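# About Pronley House

Pronley House is an independent residential college for adults returning to study. It offers one-year and two-year courses to students aged 21 and over, most of whom left school without the qualifications they now need. Teaching takes place in the main house and in the former stable block, and students live on the same site during term.

The college is governed by a board and led by the Principal, Diane Fraser, who was appointed from within the teaching staff. Day-to-day responsibility for courses rests with the Head of Studies, Souad Ashour.

## Our history

The college opened with 23 students and two tutors in a house given for the purpose by the Ayala family, who had farmed the surrounding land. The terms of the gift required that the building be used for the education of working people, and they remain part of the college's governing document. In the early years all teaching was done in the dining room and the drawing room, and meals were taken in two sittings.

The stable block was converted when the college began to offer science subjects. A second range of bedrooms, known as Plarkolis, was added later on the site of the kitchen garden. The name is taken from a field shown on the oldest map of the estate. To date, 2,166 students have completed a course at Pronley House, and their names are entered in the register kept in the library.

## What we teach

Students follow either the Foundation Year or the Diploma. The Foundation Year covers English, mathematics and one further subject chosen from history, biology, social studies and art. The Diploma is taken over two years and is intended for those who wish to apply for a university degree or for professional training in nursing, teaching or social work.

Classes are small and are held from Monday to Thursday. Friday is kept for private study, individual meetings with tutors and visits. Every student is given a personal tutor on arrival and keeps the same tutor until leaving, unless either party asks for a change. Written work is returned with comments within a week.

Support is available for students with dyslexia and for those whose first language is not English. Applicants are asked to mention any such need on the form so that arrangements can be made before the start of term.

## The library

The library holds the main teaching collection and a smaller collection of local history. It is open from early morning until ten at night during term. Former students may continue to borrow books without charge, and a number of them do so by post.

## Living at the college

All bedrooms are single. Each landing has a shared kitchen, and an evening meal is served in the dining room from Monday to Thursday. Students are expected to keep the kitchens in good order and to take their turn on the landing rota. Bed linen is provided, though students wash their own, and the laundry room may be used at any time before nine in the evening. There is no separate charge for it. 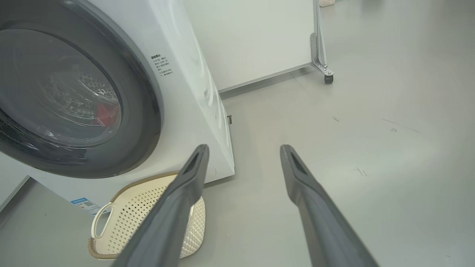 Students who have children or other dependants may attend by the day. Day students have the use of a locker, a study desk and the common room, and pay a reduced fee. The college bus meets the morning train and returns to the station after the last class.

The student council, Tredilus, takes its name from the first magazine produced at the college. It meets every second week, elects two members to the board and manages a modest fund for social events.

## Applying

Courses begin in October. Applications are considered in the order in which they are received, and no formal qualifications are required for the Foundation Year. Applicants are invited to spend a day at the college, during which they attend a class, complete a short piece of writing and meet the Head of Studies.

Help with fees is available to students on low incomes. Details are sent with the application form, which may be requested from the college office in person, by telephone or by letter.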